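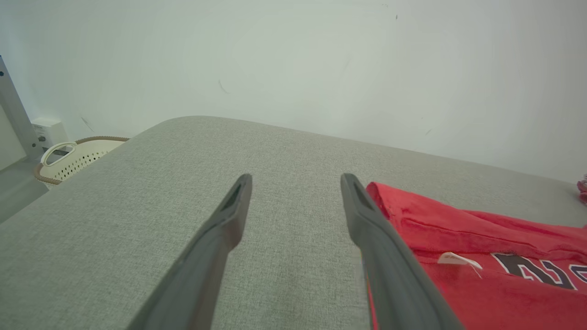

**Imogen Thackwray**
Research Fellow in Domestic Textiles, Ulon School of Design

## 4. The in-between garment

**Figure 1.** A red T-shirt, partly crumpled, on light grey woven upholstery.

I should own up straight away to the fact that I didn't set out to study this. The project at Ulon was meant to be about washing: how often, how hot, how full the drum. Then I started reading the diary slips, and people kept writing to me about chairs! Chairs, banisters, the end of the bed, the top of the radiator, and again and again the sofa. By the time I'd got through the first bundle I had a pencilled heading in my notebook that said "clothes that aren't anywhere", and that's more or less what this section grew out of.

By an in-between garment I mean something that has been worn and hasn't been washed, and which the wearer doesn't think of as dirty. I've left out coats and shoes, which have hooks and mats of their own, and also pyjamas (I went back and forth on pyjamas for most of February). A T-shirt lying on a seat, as in Figure 1, is the sort of thing that gives a coder a headache. It could be clean and waiting to be folded, or worn and waiting for tomorrow, or bound for the machine as soon as there's enough red to make up a load. Looking at it won't settle the matter. You have to ask.

### 4.1 How we asked

We worked with 30 households, split between the terraces in Nomier and the newer flats out at Golestani. Each household had a pad of slips and a pencil on a string, and the instruction was to fill in a slip whenever somebody put down a piece of clothing that had been worn and wasn't going straight in the wash. The slip asked what it was, where it went, and what was supposed to happen to it next. There was a blank space at the bottom for anything else, and I'm so glad we left it in, as it ended up being the most useful part.

We closed the count at 200 slips. One had been used for a shopping list on both sides, so the analysis rests on 199. I know that's a small pile by the standards of the big appliance surveys, and I wouldn't want anybody to stretch it into a claim about the whole country. It was enough to show some habits I hadn't seen written up before, though, and the households were generous with their comments.

The slips were coded twice, the second time by me after a gap of two weeks, with the first set of codes shut in a drawer. Where the two passes disagreed I rang the household and asked. Most of the disagreements were over the word "later", which some people use to mean this evening and others use to mean never.

### 4.2 Where things go

The spot people named most was a seat of some kind, and among seats the sofa came up more than I'd expected. I had gone in with the usual picture from the literature, the bedroom chair that nobody sits on, and that chair does exist. But a fair number of our households in Golestani don't have room for one. In those flats the sofa does the job, and it's a much more public spot. Visitors see it. Other people want to sit there. Several slips had notes about garments being moved along, or put over the arm, or sat on by mistake, and one person wrote a full paragraph about finding a jumper stuffed behind a cushion before a birthday tea.

In Nomier, where the houses have stairs, the banister took a lot of the traffic. I like the banister as a piece of domestic equipment. It airs things, it doesn't crease them too badly, and you walk past it several times a day, so a cardigan hung there gets picked up again without much thought. One respondent called it "the wardrobe we use", with the actual wardrobe being for weddings and funerals.

Soft seats have a drawback that came up in the comments and which I'd like to follow up properly one day. Woven upholstery grips knitted cotton a little, so a T-shirt dropped on it tends to stay as it landed. On a smooth wooden chair it slides, somebody picks it up and tuts, and a decision gets made. Three of our respondents said almost the same thing in different words. I can't prove it from the slips – we didn't ask what the seats were covered in – but I'd put it to anyone planning a similar study as a question worth adding.

### 4.3 What was meant to happen, and what did

The "next" box was where I had the most fun. People wrote "wear tomorrow", "wear for gardening", "ask if it smells", "fold when I sit down tonight". They're plans, and rather tender ones at times. We telephoned a handful of households to find out how the plans had gone, and the answers were mixed in a way that made me doubt our original model quite badly.

In that model, which we'd borrowed from the Poserska pilot, a garment is clean, then worn, then dirty, then washed, and round it goes. Our households didn't do that. A shirt could be clean enough for the allotment on one day and, with nothing having happened to it, too dirty to wear to the shops on the next. Sometimes simply lying about was enough to change it. "It had been on the sofa so long I thought I'd better wash it," wrote one respondent in Golestani, and I've thought about that sentence a lot, because a whole wash load can hang on it. If staying put makes a thing dirty in its owner's eyes, then the amount of water a home uses has something to do with whether it owns a decent hook.

Colour muddied things further. Reds and dark blues were held back more often than whites, and the reason given was nearly always the wait for company in the drum. I'd half expected the opposite (surely you'd rush the white shirt back to the wardrobe before somebody put a mug near it?) but the comments were quite firm. A lone red garment is a nuisance. You can't put it with the towels, and it seems silly to run the machine for it alone, so it gets left out where it can be remembered.

The hooks themselves, and the trial in which we gave half the Nomier households a peg rail for the landing, are dealt with in Section 5.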